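Communiqué de presse
Novembre

Zemari présente Brunwood, un bac de tri à trois compartiments pour briques de construction

Zemari, fabricant d'accessoires de rangement pour ludothèques, écoles et ateliers, annonce la mise au catalogue du bac Brunwood. Le produit est destiné au tri par couleur des briques à tenons, à la remise en stock des lots rendus en vrac et au contrôle des sachets avant prêt.

Le bac est rectangulaire, peu profond, à parois minces. Deux cloisons intérieures délimitent trois compartiments ouverts sur le dessus. Il est livré en bleu, sans couvercle. La référence comprend un bac seul ou un carton de 4 bacs empilables.

Contexte d'utilisation

Dans les structures de prêt, les briques reviennent mélangées. Le tri se fait le plus souvent sur une table, à partir d'un tas, avec des récipients de récupération de hauteurs différentes. Les parois hautes obligent à soulever la main à chaque dépôt et masquent le fond - deux défauts relevés dès le cahier des charges. La hauteur de paroi du Brunwood a donc été réduite afin que le contenu reste lisible depuis le bord de la table, y compris lorsque les pièces sont couchées.

La méthode retenue par Zemari est simple. Le bac est placé vers le fond du plan de travail, le lot est versé devant, et chaque couleur reçoit un compartiment : rouge à gauche, jaune-vert au milieu, bleu à droite. L'ordre des couleurs est libre, mais il doit rester le même d'un poste à l'autre. Les pièces ne sont ni emboîtées ni alignées ; elles sont déposées en vrac, debout ou couchées.
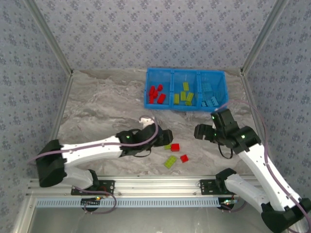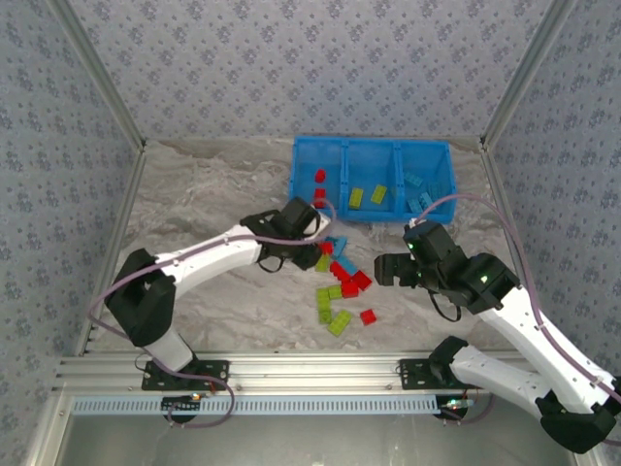
Tri de briques rouges, jaune-vert et bleues dans un bac à trois compartiments, sur plan de travail à motif marbré.

Essais

Le bac a été soumis à une campagne d'essais de tri portant sur 134 lots, soit 1 276 briques. Chaque lot a été versé sur le plan de travail puis réparti par couleur, sans consigne de vitesse. Les erreurs de compartiment ont été notées en fin de lot, compartiment par compartiment.

Les observations ont conduit à deux modifications par rapport au prototype. Les cloisons ont été prolongées jusqu'au bord supérieur des parois, des petites pièces passant auparavant d'un compartiment à l'autre lors du transport. Les angles intérieurs ont été arrondis pour faciliter la reprise des briques plates.

Un point reste ouvert. Les briques bleu clair se distinguent mal sur un fond de teinte voisine et demandent un second regard au moment du contrôle. « Pour un lot qui contient beaucoup de bleu, nous recommandons de vider le compartiment de droite sur une surface claire avant de refermer le sachet », indique Jasper Michiels, responsable produit chez Zemari. « Une version gris neutre est à l'étude. Elle ne remplacera pas le bleu, que plusieurs ludothèques nous ont demandé de conserver. »

Choix du plan de travail

Zemari rappelle que la surface influe sur la lecture du tas. Un décor veiné, gris ou beige, convient aux briques rouges et jaune-vert. Pour les pièces de petit format, un éclairage réparti est préférable à une lampe unique, qui crée des ombres entre les briques superposées. Il est également conseillé d'étaler le tas avant de commencer - les pièces bleues placées sous des pièces rouges sont celles que l'on oublie le plus facilement.

Entretien

Nettoyage à l'eau tiède et au savon doux, séchage à l'air. Température maximale de lavage : 60 °C. Les éponges abrasives sont à proscrire, ainsi que les solvants. Les bacs peuvent être empilés vides ; l'empilage de bacs pleins n'est pas prévu.

Disponibilité

Le Brunwood est distribué par Schouten auprès des collectivités et des établissements scolaires. Les ludothèques déjà équipées des casiers Jonatetti peuvent y ranger le bac sans adaptateur, dans le sens de la longueur. Les conditions tarifaires sont communiquées sur demande, par référence et par quantité. Les commandes passées avant midi sont préparées le jour même.

Une fiche technique, comprenant les cotes intérieures des compartiments et le plan d'empilage, est jointe à chaque carton. Elle peut aussi être obtenue séparément auprès du distributeur.

À propos de Zemari

Zemari conçoit des bacs, casiers et plateaux pour le rangement des jeux de construction et du petit matériel pédagogique. La gamme est vendue aux professionnels uniquement.

Contact presse
Jasper Michiels, Zemari
Visuels et échantillons sur demande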